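**From:** Paraskevi Lazaridis
**To:** Gernesden Folk & Country Music Society – members' list
**Date:** Tuesday, January 7, 2020
**Subject:** Re: Support slots and the running order for the Mowat Hall concerts

Dear members,

I am replying on behalf of the program office to the message Fermín Arancibia sent to this list before the holidays. Several members have written to me privately on the same points, and I would prefer that the answers be available to everyone.

> On behalf of the Fernarbridge members, I would like to ask how support acts are being chosen for the spring concerts at Mowat Hall. In October we were told that two of the opening slots would be held for performers from the region. The draft schedule now shows only one. I would also like to know whether the interval is to be shortened again. At the last concert many of us were still in line for coffee when Esi Zakaria began her second set, and we missed most of "The Lower Field," which several people had come especially to hear.
>
> Lastly, can the office confirm whether the recordings made at last year's concerts will be released, and in what form? I sang on two of them and have heard nothing.
>
> Fermín Arancibia

On the first point, Mr. Arancibia is correct. Two opening slots were promised and the draft schedule showed one. The second was left out when the April date was moved, and the draft was circulated before it had been restored. Both slots are now in place. The first has been offered to Gijs Cuypers, who will perform a short solo set on guitar and pedal steel. The second remains open. Performers who live or regularly play in the Fernarbridge area are invited to apply by sending two songs, recorded in any reasonable manner, to the program office by the end of the month. Original material is welcome but is not required. Applicants who were unsuccessful last year may apply again with the same songs.

Each opening set will run for 34 minutes, including the changeover. This is an unusual figure, and I have been asked about it before. It is what remains once the house opening time, the interval and the hall's closing time have been taken into account. Performers are asked to plan their sets accordingly and to leave their own instrument stands backstage, as the hall will supply these.

On the second point, the interval will not be shortened. It will return to its former length, and the second half will begin only when the front-of-house manager has signaled that the foyer is clear. Ms. Zakaria has kindly agreed to return in the spring and has been told of the particular interest in "The Lower Field."

On the third point, the recordings are with Nektarios Karamanlidis, who is preparing them for release under the Vatora name. There will be one album, on compact disc and as a download. The pressing will be 2,000 copies, with a number reserved for members at a reduced price. The cost of mastering and pressing is expected to be around 4,000 dollars and will be met from last year's ticket income. Every performer who appears on the album will receive a written agreement before release – no track will be included without a signed copy. Mr. Arancibia's agreement was sent to a former address and has been reissued.

The provisional track list contains 8 songs. Two further songs were considered but had to be set aside because the stage microphones picked up a good deal of noise from the ventilation. Mr. Karamanlidis would be glad to hear from anyone who made a private recording of the closing set.

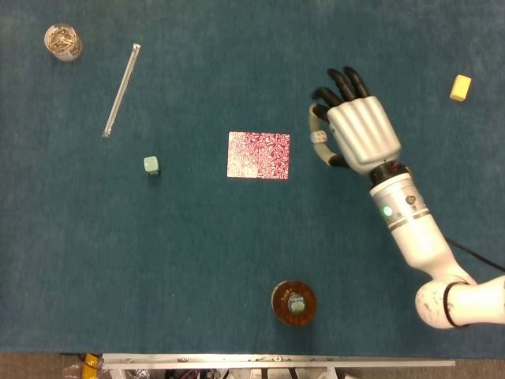 *Glass jar of small metal items and a clear rod on the blue-green tabletop.*

Members who wish to reserve seats for the spring concerts may do so by replying to the program office directly. Please do not reply to the whole list with seat requests. Seats in the side gallery have a limited view of the stage and are priced to reflect this.

A corrected schedule will be sent to this list next week and will replace the December draft in full.

Yours sincerely,

Paraskevi Lazaridis
Program Office
Gernesden Folk & Country Music Society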